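Students at Lillcombe teach robot arm to pick up soft toys

The robotics club of Lillcombe college has started its new season, and this time the task is one that small children can do without thinking. The members must program a robot arm so that it takes a soft toy, lifts it and puts it down in another place. The toy must not be dropped, and it must not be squeezed too hard.
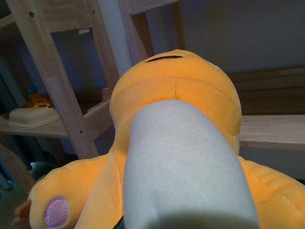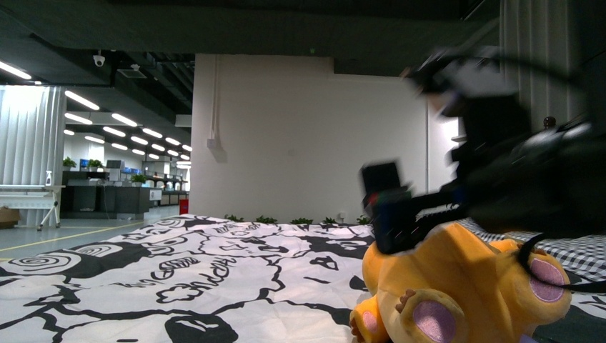

Work with a plush toy during the club's practice.

The club has worked with hard objects before. Last year the students moved plastic blocks and cups, and they reached a good result at the regional meeting. A block has always the same shape, so the program could be quite simple. With a soft toy the situation is different. When the fingers press on it, the body changes its form, and the arm or leg of the toy can move to a side where the students did not expect it.

For this reason the club decided to collect many attempts before it writes the final program. Each attempt is saved with a short note from the student who was responsible. Since September the members have saved 2481 attempts. Not all of them are useful, and a part of the autumn was spent on sorting. Some notes were too short to understand, and the students had to agree on common words, for example what is a "slip" and what is a "drop".

The work is divided between three small groups. The first group, which calls itself Aston, is responsible for the movement of the arm. The second, Escobar, looks after the camera pictures and the saved attempts. The third group has no name yet and writes the rules for the force of the fingers. Every few weeks the groups exchange one member, so that the knowledge does not stay in one place.

New members do not need experience with programming. In the first month they learn how to start and stop the arm safely, and how to write a correct note. After this they may choose a group. The club has also students from the textile course, who explained to the others how seams and filling change the way a toy bends. This was very helpful, according to the club's own report, and one of the tests was changed after their advice.

In the spring the club will travel to Proltthorpe, where 6 teams will meet for a friendly competition. The hall there was built in 1911 and was used as a market for many years. Every team will receive toys which it has not seen before and will have 5 minutes for preparation. Points are given for a safe lift, for a correct place and for a calm movement. A team loses points if a person must help the arm by hand.

The club meets in the afternoon, after the last lesson, and students from all courses can come and watch. Those who want to join should write their name on the list at the library desk. Parents are also invited to the last practice before the trip. It will start at 5 p.m., and the students will answer questions after it.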